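Havura Bench Cell
Two-arm packing and returns station for footwear and soft goods

Supplied by Costache. Lead time on request.

We sell this equipment, so read what follows with that in mind. The Havura is a pair of arms that works at an ordinary table. It handles boxed shoes, bagged items and small accessories. It is slower than a trained packer, and we don't expect that to change this year.

Most of the brochures in this trade promise that people will be "freed for higher-value work." We have installed cells at 2 sites so far and have yet to see a job description rewritten. At Brudine, the packers who used to fill boxes now sort trays, fix jams and check what the arms leave behind. Some like it better. Some say it is the same shift with more waiting.
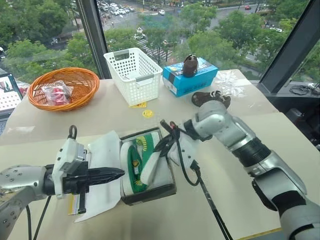

Tissue paper remains the weak point. It folds, sticks and slides, and a person clears it in a second without thinking. Plan on having someone within reach of the stop button for the whole shift, and don't let anyone sell you a staffing plan that says otherwise.

"I was told it would take the boring part," says Aitana Villanueva, shift lead at Brudine. "It took the part where you could talk to the person next to you."

In a May trial the cell ran 1,023 pairs. Operators stepped in on 200 of them — a figure we print because Odel, our previous distributor, preferred to leave it out.

Specifications
Arms: 2, facing, table height
Throughput: up to 300 pairs per shift, attended
Operator training: on site, paid hours only

Site visits on Wednesday mornings. Bring the people who will work beside it.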